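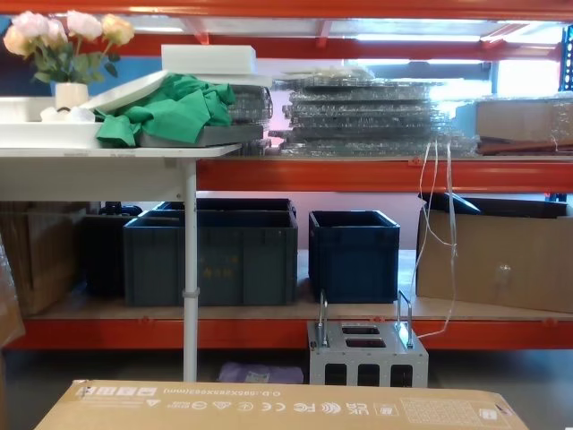 Inicio | Cocina | Taller | Limpieza | Contacto

Quitar manchas de cal sin productos caros

En mi casa el agua es muy dura y los grifos se ponen blancos en pocos días. Yo uso vinagre de limpieza. Para 1000 ml de agua pongo 5 cucharadas, mojo un trapo viejo y lo dejo enrollado en el grifo 12 minutos. Después aclaro bien y seco - lo de secar es lo más importante.

Con la tetera hago diferente: ácido cítrico, una cucharada, hervir y esperar. Si la cal es muy vieja, hay que repetir hasta tres veces. No usen vinagre en mármol ni en piedra natural, se queda mate y ya no tiene arreglo.

La alcachofa de la ducha la meto por la noche en una bolsa con el mismo líquido, atada con una goma. Los agujeros pequeños los limpio con un palillo.

Comentarios

Kultier: En la cafetera también sirve el cítrico, pero hay que pasar agua limpia dos veces.

Rozīte: ¿Y para la mampara? A mí el trapo se me cae siempre.

© Worura, 8 dic 2018 | Contacto | Volver arriba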